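Batch Notes

The cocoa mix came from Skandora in a 300 gram tin, price reduced twice, two tins per customer. The label specified 60 degrees Celsius. The narrator owned a thermometer and followed the label.

The first cup was poured at the kitchen counter in Woltau in November, after the heating had gone off for the night. It tasted of malt and slightly of salt. A second cup was made at 71 degrees. The salt was gone and the malt had turned to something like toast. Both results went into the notebook, under the entries for cider and pumpkin tea. 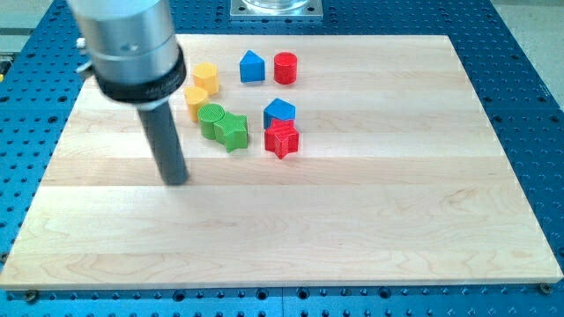

It was the milk, the neighbor across the landing said, and the temperature had nothing to do with it. She had bought the same tin at Dollside for less and made hers with water, and the salt was there every time, hot or lukewarm. Whole milk would cover it.

The narrator checked. The first cup had been mixed with skim from an open carton. The second had been mixed with whole, from a new one. Neither fact had been recorded.

A column for milk was ruled in. The third cup was set to 60 degrees, whole milk, two level spoons. At 52 the doorbell rang. The neighbor had brought her own mug and a spoon.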